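Gray Knits, Folding Table
By the Utier workroom desk, April
14 shares | 17 comments

Heather gray is the plainest stock on the Clotlow list and the hardest to fold square. Shadows show creases; the fleck hides the grain. Lay the cloth on a flat white surface, smooth from the center outward, then set the sleeves before the hem.

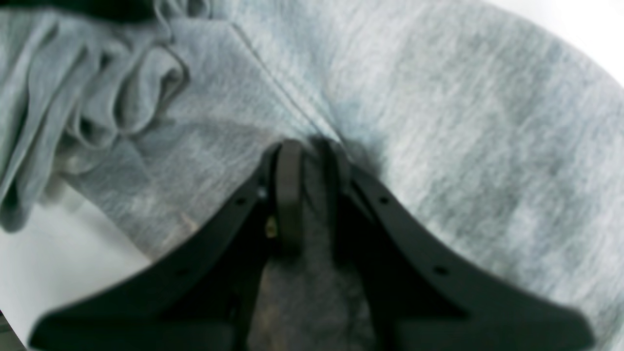
Gray heathered fabric, close up.
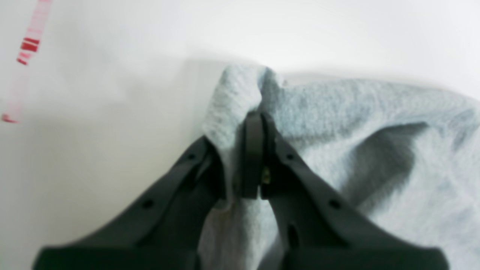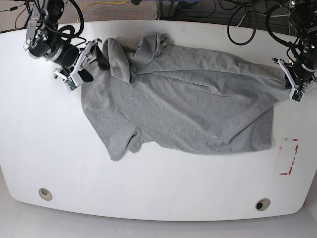 Filed under: Laundry & Folding

The last picture has the short-sleeved T-shirt across the white table, held at both ends, one sleeve still folded up near the top left. Turn that sleeve down before making the first lengthwise fold. Finished width for the Lulus shelf is 17 cm. Hodžić bins are deeper and take 14 shirts on edge.

68 views this Friday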